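Centro de Suporte Vaton – Pedido n.º 1279
Assunto: estimativa de pose instável na câmara de punho durante a aproximação a tecido
Estado: Resolvido, com acompanhamento
Prioridade: Alta
Produto: Zirnus Perception, módulo de câmara de punho
Requerente: Seidu Osei, Laboratório Gellarberg
Técnico responsável: Hòa Đàm
Data de abertura: 6 de fevereiro de 2019

Descrição do problema (Seidu Osei)

Após a atualização do módulo de perceção na célula Aryee, o planeador passou a rejeitar de forma intermitente as preensões sobre tecido. A falha ocorre na fase final da aproximação, quando o punho já se encontra perto do pano. O registo apresenta a mensagem "pose_target fora da janela de validade" e o braço regressa à posição de espera. Em certas execuções o erro não surge, mas o ponto de preensão fica deslocado em relação ao calculado a partir da câmara superior.

A calibração mão-olho foi repetida e o resíduo manteve-se dentro do limite. A reversão para a versão anterior elimina o erro, mas impede a utilização do novo segmentador, que é requisito do nosso projeto. Solicita-se análise com urgência.

Resposta do suporte

Acusamos a receção do pedido. Para prosseguir, necessitamos dos seguintes elementos:

– ficheiro de configuração do módulo de perceção, sem alterações posteriores à falha;
– registo do planeador com nível de detalhe DEBUG;
– gravação sincronizada da câmara de punho e do estado das juntas, numa execução com falha;
– indicação do relógio utilizado como referência em cada nó.

Solicitamos ainda que não seja repetida a calibração até nova indicação, a fim de preservar as condições em que o erro foi observado.

Resposta do requerente

Seguem os ficheiros. O nó da câmara utiliza o relógio do próprio computador; o controlador do braço utiliza o relógio interno e publica o estado das juntas com o respetivo carimbo temporal. A sincronização entre ambos estava a cargo de um serviço instalado antes da minha entrada no laboratório, pelo que não posso confirmar a configuração original.

Análise preliminar

Reproduzimos a gravação em ambiente de teste. Verificaram-se dois comportamentos distintos, que no registo aparecem sob a mesma mensagem.

O primeiro diz respeito aos carimbos temporais. O módulo Zirnus associa cada imagem à transformação do punho mais próxima no tempo e rejeita o par quando a diferença ultrapassa o parâmetro max_stamp_delta, fixado em 10 ms. Na gravação enviada, a diferença atinge 422 ms no troço em que ocorre a rejeição. A versão anterior não efetuava esta verificação e utilizava a última transformação disponível, o que explica a ausência de mensagem após a reversão. O desvio de relógio já existia; apenas não era comunicado.

O segundo comportamento subsiste mesmo depois de corrigidos os carimbos em pós-processamento. Em parte das imagens da fase final, o segmentador devolve uma máscara de tecido com confiança elevada, embora a imagem não apresente nitidez suficiente para localizar as dobras. O filtro de qualidade deveria excluir essas imagens antes da segmentação. No ficheiro de configuração recebido, o parâmetro blur_gate encontra-se definido como "false".

Pedido de esclarecimento ao requerente

Queira indicar se a desativação de blur_gate foi intencional. Queira também confirmar se existe uma máscara estática para a garra e em que versão foi gerada.

Resposta do requerente

A desativação não foi intencional da nossa parte. O ficheiro foi convertido pelo utilitário de migração e não foi revisto campo a campo. Existe uma máscara estática da garra, gerada em maio do ano anterior, antes da última recalibração da câmara. Junta-se uma imagem extraída da gravação, correspondente à fase final da aproximação.
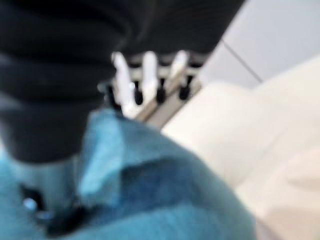

Anexo 1 – Câmara de punho: garra à esquerda, tecido azul em primeiro plano e suporte com hastes brancas ao fundo.

Análise do anexo

A imagem apresenta desfocagem acentuada e arrastamento por movimento em toda a área e não deveria ter chegado ao segmentador. O elemento preto canelado da garra ocupa grande parte do lado esquerdo, com a extremidade quase encostada ao pano. A máscara estática enviada não cobre essa extremidade, pelo que os píxeis correspondentes entram no cálculo do contorno do tecido. O pequeno objeto preto sobre as dobras, com um reflexo azul-claro, fica igualmente fora da máscara. Aparenta ser uma ponta ou peça de pequena dimensão; solicitamos que a sua natureza seja verificada na célula antes da geração da nova máscara.

Medidas recomendadas

1. Instalar o serviço de sincronização fornecido com o módulo e definir o controlador do braço como relógio de referência.
2. Repor blur_gate como "true" e manter o limiar de nitidez predefinido.
3. Gerar nova máscara estática com a garra aberta e com a garra fechada, utilizando a união das duas.
4. Acrescentar uma pausa de 200 ms no ponto de pré-preensão, antes da aquisição da imagem utilizada para o cálculo final.
5. Manter max_stamp_delta no valor atual. O aumento deste limite suprime a mensagem, mas não corrige a pose.

A calibração mão-olho não necessita de ser repetida.

Resposta do requerente

As medidas 1, 2 e 4 foram aplicadas. A mensagem deixou de surgir nas execuções efetuadas desde então. A medida 3 aguarda a verificação do objeto assinalado e a disponibilidade da célula. O deslocamento do ponto de preensão diminuiu, embora ainda seja percetível quando o pano forma uma dobra alta junto à garra.

Encerramento

O deslocamento residual é compatível com a máscara desatualizada. O pedido passa ao estado "Resolvido, com acompanhamento" e poderá ser reaberto pelo requerente após a execução da medida 3, mediante envio de nova gravação. Foi registado um pedido interno de correção ao utilitário de migração, que deverá preservar o valor de blur_gate ou emitir um aviso quando o campo estiver ausente no ficheiro de origem. Foi também proposta a separação da mensagem de erro em duas, uma relativa aos carimbos temporais e outra à validade geométrica da pose.

Hòa Đàm
Suporte Técnico – Perceção e Planeamento
Vaton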